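Rinsing packaging before the recycling, quick tips

Filed under: Kitchen, Sink & Drains
Reposted from the old Cludby household board, tidied up a bit

OK quick one, bins go out in the morning. Question that keeps coming up on the Cludby board is how clean does a carton need to be. Not very. Empty, no smell, no sludge in the corners. You are not eating off it.

What I do now. No running tap. A basin.

Any plastic basin, the low kind with a handle you can grab when it's full. Mine came from the hardware place in Urkach, paid too much, whatever. Fill it shallow. An inch or so. People fill these things to the top and then wonder why the floor's wet.

Order matters more than anything:

Drink cartons first (juice, milk, the little lunchbox ones)
Then clear packs and tubs that held dry stuff
Then yogurt, hummus, anything sticky
Oily things dead last, and only if you can be bothered

Do it backwards and everything comes out with a film on it. Ask me how I know.

Gloves if your hands crack in winter. Mine do, from November on. Thin ones, so you can still feel a torn edge. The big pink rubber ones are useless for anything smaller than a stockpot, you can't get a grip on a small carton and it just skates off across the basin.

One thing at a time in the water.

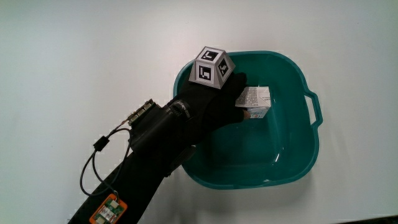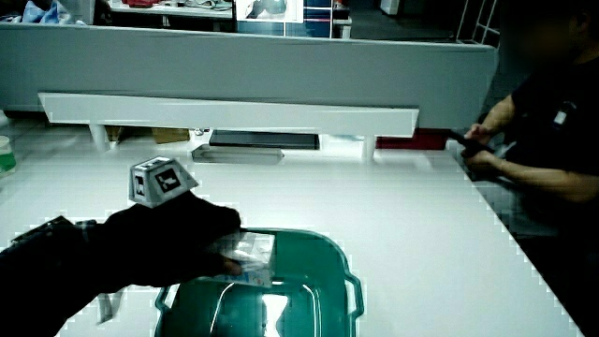

Cartons float. Annoying. Pull the straw out, open a corner flap, push it under on its side til the bubbles stop. Swish, tip out, swish again. 2 goes is enough for juice. Milk gets 4, and do it the same day or the smell moves in for good.

Flatten AFTER rinsing, not before. Flat cartons trap milk in the folds and you'll never get it out. I did a whole month's worth the wrong way round and had to throw the lot in the trash.

Stand them upside down to drain. Dish rack, old towel, oven tray, anything. Somewhere with air. Don't stack wet cartons inside each other, they go fuzzy inside by the next day.

Clear plastic packs: labels. Check what your town wants. Trujillo Street depot here takes them with the label on, other places dont. If you do need it off, warm water and wait, then peel from a corner. Don't scrape with a knife. If the glue stays behind, rub a drop of cooking oil on it, leave it while you do the rest, then dish soap. Comes right off mostly.

Crinkly bags and film, keep them out of the regular bin unless yours says otherwise. Ours doesn't take them. They go in a bag on the back of the pantry door and I drop them off when it's full.

Where to set up. A table beats the sink if your sink is deep, your back will thank you. Wipe-clean top, nothing electric near the splash side, old towel underneath if the surface marks. Keep the dry pile on one side and the rinsed pile on the other or you WILL do the same carton twice. Carry the basin with both hands when you empty it. Sounds obvious. My socks say otherwise.

Change the water when you can't see the bottom. For a normal week I get through about 8 cartons plus the odd tub on one fill. After a party, more.

Used water is fine on the outdoor plants if it was only juice and not much soap. Milky water no. It stinks in the sun and the neighbor's cat turns up.

Basin itself gets slimy if you leave it. Rinse, wipe the rim, and get a cloth right under the handle, grime collects there. If it has gone cloudy, baking soda on a damp sponge. I tried the Flurnent tablets somebody on the board swears by, 979 comments in that thread, and they were ok. Baking soda is cheaper. Same result in my kitchen.

Caps. Some places want them on, some off. Ours says on, so screw it back once the carton has drained. Straws go in the trash, and so do those little foil bits.

Oh and paper sleeves off yogurt pots, pull those off dry before anything goes near water, otherwise you get mush all thru the basin and down the drain.

Will do glass jars next time. Different business altogether, that garlic smell in the lids.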